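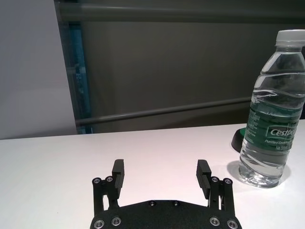 3 min read

Subject: Re: [bonduneo-list] Soaking labels off plastic, and what to do with the caps

On 9/10/21, Ngân Hà wrote:

> Hello all,
>
> I've been reading along for a while and have finally started keeping
> labels myself. Mostly still water, small bottles, whatever people bring
> back from trips. I have two questions and I'm sorry if they come up
> every year.
>
> First, the wraparound plastic labels. I can get paper ones off in a
> bowl of warm water with no trouble, but the plastic ones either stretch
> or come away with a strip of glue down the back that sticks to
> everything. I ruined a Jõgi that way and I was very fond of it.
>
> Second, does anyone keep the whole bottle? I like how a label sits on
> the bottle, especially with the ridged ones where you see the water go
> all wavy behind it. But my shelf is short and the bottles are not.
>
> And if anyone has a spare Sikska with the old lettering I would happily
> swap. I have doubles of Cestbon, the dark green label with the name in
> big white letters.
>
> Ngân Hà

Hello Ngân Hà, and welcome! What a good message to find in the inbox. They don't come up every year at all, the last proper thread on glue was ages ago and it wandered off into jam jars.

Right, plastic labels. Please don't soak them! I did it for years and all it does is make the bottle slippery. Nearly every wraparound has an overlap where one end is stuck down on top of the other, and that join is where you want to be. Turn the bottle until you find it (run a thumbnail round, you'll feel the step), then warm just that bit with a hairdryer on low. Low, really low. Plastic film shrinks before you notice it's shrinking, and I have a Sikska here the size of a postage stamp to prove it. Once the edge lifts, pull it back flat along the bottle, slowly, and keep it close to the surface. If you pull straight out towards yourself it stretches, and I'd guess that's what did for your Jõgi.

Leave the water in while you do it. A full bottle stands firm and doesn't dent under your thumb, and it's so much easier than chasing an empty one round the table. Drink it afterwards.

For the strip of glue: talcum powder. Dab it on with a dry brush, tap off the extra, and the label will lie in an album without grabbing the page opposite. I know some of you swear by baking paper and I did try it, but it slides about and my pages ended up fat.

Now, whole bottles. YES. I keep about 40 whole, and the rest flat. My rule, which I break all the time, is that a bottle stays whole if the shape is part of the fun. Ridges count! I completely agree with you about the wavy look, and you lose it the moment the label is in an album. A plain white table near a window is lovely for looking at them, you see the ridges and the lettering at the same time. Green labels do particularly well like that, I think, so before you swap all your Cestbons away, do keep one standing up.

If they stay full, keep them out of the sun and somewhere you wouldn't mind a leak. Mine are in a wardrobe in the back bedroom, on a tray, tall ones behind. I write the month and where it came from on a bit of masking tape and put it underneath the base, never on the side. Masking tape on the side leaves a mark of its own and then you are back to the talcum powder.

And caps! You put them in the subject line and then didn't ask, so I'm answering anyway. Keep them on if the bottle is whole. If you're flattening the label, put the cap in a small envelope with the same number as the album page. The plain white ones all look alike once they're in a tin together and you will never sort them out again. I've got one biscuit tin of those and I've given up on it.

I haven't got a spare Sikska with the old lettering, sadly, but the Carnow swap in September had a whole box of odds and ends and I'm sure I saw one go past. Somebody on this list was very pleased with a carrier bag at the end of that afternoon. Own up! The organisers reckoned there were 2,000 labels on the tables and I must have handled half of them. My neck hurt for days and I would go again tomorrow.

I do have three doubles of Jõgi, two of them perfect and one with a small crease near the join. Have a perfect one, no swap needed, as a replacement for the one that stretched. Send me your address off list and I'll post it between two bits of card.

Do tell us how you get on with the hairdryer, and what else you've got on that short shelf!

All best,
M.

Recent on this list
Carnow swap: what did everyone bring home?
Glue again (and jam jars)
Album pages, pockets or corners?
WANTED: Sikska, old lettering
Do you write on the back?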